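Ferville workshop puts its gripper station back in order

27 April 2021

The small automation workshop at Ferville has changed the way it looks after its two-handed gripper station, after more than two years in which the work was done only when something broke. The station, which the staff call Rorkska, is now checked at the start of every shift, and the person who will use it does the check.

Shanthi Gazi, who is responsible for the station, wrote the new routine in October and has corrected it three times. "The old sheet was written for a person who already knew everything," she said. "A new colour of cable tie was enough to confuse the rest of us."

The check begins with the cables. Each of the two black hand-held grippers has its own cable, and it must hang on the outer side of the hand, with enough slack for the arm to reach the far side of the board. Last winter a cable was pulled tight again and again across the edge of the table, and the connector had to be replaced. The repair was done by Seneviratne, a service firm in the same street, and the station stood still for four days.

After the cables, the operator takes one gripper in each hand and brings them to the same height over the pale blue board, with the square white sheet lying in the centre. This is the starting position for all the work at the station.
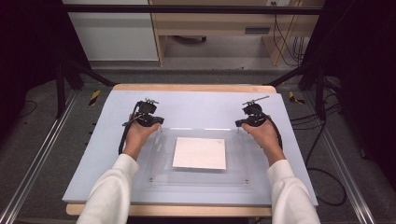
What is checked each shift

The operator opens and closes each gripper slowly, and listens. A dry sound from the joints means that the gripper goes to the bench, even if it still moves well. The jaws are wiped with a soft cloth, and no oil is used near them. Then both grippers are held still over the board while a colleague reads the two position values on the computer. If the values do not agree with the card kept at the station, the zero point is set again before any work begins.

The board has its own rule. It is cleaned at the end of the shift – never in the middle – and the sheet is put back to the centre before the lights go off.
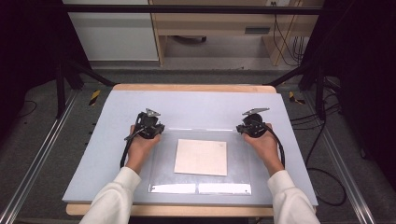
Both grippers held over the board at the Ferville station.

The workshop has also ordered spare connectors from its supplier, Meltik, so that a damaged cable can be changed in the house. Ms. Gazi expects the first parts within three weeks. Until then the old connectors stay in use, and any operator who finds a loose one is asked to write it in the station book and stop the work.

A shorter version of the routine, on one page, will be hung beside the station when the parts have arrived.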